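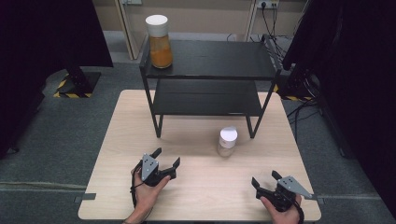 Can you owe someone thanks for a favor they did by accident?

Most people I asked think you can, at least a little, and I've come around to thinking they're right.

4.2 Accidental favors

When I started on this part of the project I was sure I knew how it would go. The standard line on gratitude says that thanks are owed only where somebody meant to do you good. I've taught that line for years, and I still think it gets the big cases right. But students kept coming up after class with stories that didn't fit, and Caroline Kinyua finally talked me into running the thing as a study.

We wrote a short story about a man named Rastow, who leaves his gate open by mistake and so gives his neighbor a quick way out of a flood. Of the 456 people who read it, 229 got a version where Rastow left the gate open on purpose. The others got the accident. Everyone then told us how much thanks the neighbor owed him, and wrote a sentence or two on why.

As you'd expect, the people who read the on-purpose version gave higher ratings. What surprised me was how few of the accident group went all the way down to "none at all." Plenty of them wrote that the neighbor should at least stop by and say something.

Figure 3. Tabletop with a light wood grain and a darker band of shadow.
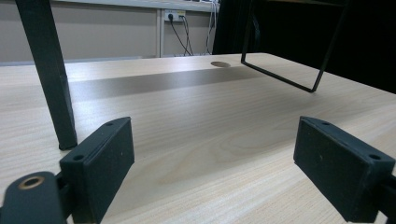 Now, Tyson Bergeron has pressed me on this, and his worry is a fair one. Maybe our readers were only being polite. Saying thank you is cheap, and a person can think it would be nice without thinking it's owed. I went back through the written answers with that in mind, and 99 of them used the word "owe" or something very close to it. That doesn't settle the matter (people use "owe" pretty loosely), but it does make the politeness reading harder for me to swallow.

My own guess is that we run two questions together – what I should feel toward you, and what I should do about what I got. Rastow's mistake tells us nothing good about Rastow, so warm feelings toward him look out of place. The neighbor still came out ahead through something of his, though, and I think that's what the readers were picking up on. I'll take up the harder version, where the favor comes from somebody who meant harm, in 4.3.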